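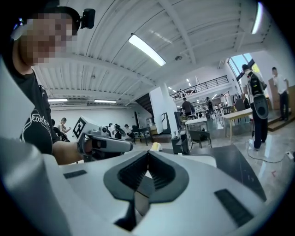

**Can a hand-held gripper go back into use after a jaw pad change without repeating the width calibration?**

The width calibration must be repeated after every pad change, including a change to pads of the same type. The stored closed position belongs to the pads that were fitted when it was recorded. Until a new closed position is saved, the unit is to remain tagged out.

---

# Ticket 1398: Jurkance hand-held gripper, jaw width does not return to zero

| Field | Entry |
|---|---|
| Site | Bouzid hall, main floor |
| Unit | Jurkance hand-held gripper, unit 4 |
| Reported by | Mỹ Đỗ, floor operations |
| Assigned to | Arnout Dewulf, Teltuteck field support |
| Site contact | Oanh Đoàn |
| Opened | July 30, 2018 |
| Priority | Normal |
| Status | Closed, with one follow-up item |

## Problem as reported

Unit 4 shows an incorrect jaw width in Totine when the jaw is fully closed. The display should read zero and instead holds a positive value. The value changes slightly each time the jaw is opened and closed. When the trigger is released slowly, the jaw can be felt to hesitate shortly before the end of its travel.

The operator restarted Totine and reconnected the cable. Neither action changed the reading. The unit was exchanged for a spare and placed on the service shelf with a red tag.

The jaw pads on this unit were replaced at the end of the previous shift. The pad change was entered in the maintenance book. No calibration entry follows it.

## Initial review

**Arnout Dewulf, Teltuteck**

Please provide the following before any further work is done on the unit:

- the raw encoder value with the jaw closed, read from the Totine service page
- the same value after the jaw has been opened fully and allowed to close under its own spring
- the part label from the bag in which the replacement pads were supplied
- the date of the last full service

Please do not save a new zero position at this stage. A new zero would hide the offset without removing its cause, and the original stored value would be lost.

**Oanh Đoàn, Bouzid**

The raw value with the jaw closed is 410 counts above the stored closed position. After opening and releasing, it settles at a different value each time, always above the stored position. The pads are the standard ridged type and the label matches the parts list. The last full service took place in May.

The stored calibration file has been exported and attached to this ticket.

**Arnout Dewulf, Teltuteck**

Thank you. A constant offset would be consistent with the missing calibration alone. An offset that varies from one closing to the next indicates a mechanical condition as well. The two matters should be treated separately, beginning with the mechanical one.

## Inspection

The inspection was carried out at the service bench by Lộc Hầu, with Arnout Dewulf attending by telephone. The unit was disconnected from power before the housing was opened.

1. **Pad seating.** The left pad was fully seated. The right pad stood slightly proud of its carrier at the rear edge. The retaining screw was tight, and the pad could not be pressed down by hand.
2. **Pad carrier.** With the right pad removed, a fragment of old adhesive was found in the corner of the carrier pocket. The fragment held the pad at a small angle, so that the ridges met before the jaw had closed.
3. **Linear guide.** Fine dust was present along the guide rail, with a heavier deposit near the closed end. Movement by hand was rough over the final part of the travel.
4. **Return spring.** No damage was found. Both hooks were correctly located.
5. **Encoder strip.** The strip was clean and its fixing screws were secure. The sensor cable was free of kinks and the connector was fully home.
6. **Housing.** No cracks were found. The screw bosses were in good condition.

## Cause

Two causes were identified.

The right jaw pad had been fitted over adhesive left by the former pad and could not seat correctly. This accounts for the greater part of the offset.

Dust on the linear guide increased friction near the closed position. The return spring was unable to bring the jaw to the same end point each time, and this accounts for the variation between readings.

The absence of a calibration after the pad change did not cause the mechanical fault. Had the calibration been attempted, however, the repeatability check would have failed and the condition would have been found before the unit was issued.

## Corrective work

The following was completed by Lộc Hầu on the service bench.

1. Both pads were removed and the carrier pockets were cleaned with a plastic scraper. Metal tools were not used, as they mark the seating face.
2. The pockets were wiped with isopropyl alcohol on a lint-free cloth and left to dry.
3. The guide rail was wiped clean over its full length. A thin film of the approved light grease was applied and the carriage was moved end to end until travel was even. Excess grease was removed.
4. The pads were refitted. Each pad was pressed home before its retaining screw was started. The screws were then tightened to the value on the service card.
5. The ridges were checked against each other with the jaw closed. They met along their whole length and no light was visible between them.
6. The housing was closed and the unit was reconnected.

## Calibration and checks

Vy Phùng performed the calibration in Totine. The procedure is recorded in full for the use of the next shift.

1. Place the unit on the bench with the jaw clear of any object.
2. Open the service page and select the unit by its number. Confirm that the number on the screen agrees with the label on the unit.
3. Allow the jaw to close under its own spring. Do not squeeze it.
4. Save the closed position.
5. Open the jaw to the stop and save the open position.
6. Insert the reference block, close the jaw on it, and compare the displayed width with the value engraved on the block.
7. Repeat the closing test 3 times. The reading must return to zero on each occasion, within the tolerance printed on the service card.
8. Export the new calibration file and enter its name in the maintenance book.

Result: the unit met the tolerance on every closing. The reference block reading was within limits. The hesitation reported by the operator was no longer present.

The tracking marker and its mount were not disturbed during this work, and a marker alignment was therefore not required. If a mount is loosened for any reason, the alignment procedure on the second page of the service card applies.

## Return to service

**Mỹ Đỗ, floor operations**

The unit was collected from the service shelf and used for one full shift. Jaw width returned to zero throughout. The red tag has been removed and the spare has been returned to storage. There is no objection to closing the ticket.

**Arnout Dewulf, Teltuteck**

Closure is agreed. The original calibration file will be kept with the ticket for comparison and should not be loaded onto the unit again.

## Follow-up

The maintenance book currently provides a line for the pad change and a separate line, on another page, for calibration. Oanh Đoàn will combine these into a single entry requiring both signatures. A step for cleaning the carrier pocket will be added ahead of the step for fitting the new pad.

Until the revised page is issued, all pad changes at Bouzid are to be checked by a second person before the unit leaves the bench. The remaining units are to have their guide rails inspected at the next scheduled cleaning. Any unit that shows rough travel near the closed position is to be tagged and reported under a new ticket, with reference to this one.

Owner of follow-up item: Oanh Đoàn
Ticket closed by: Arnout Dewulf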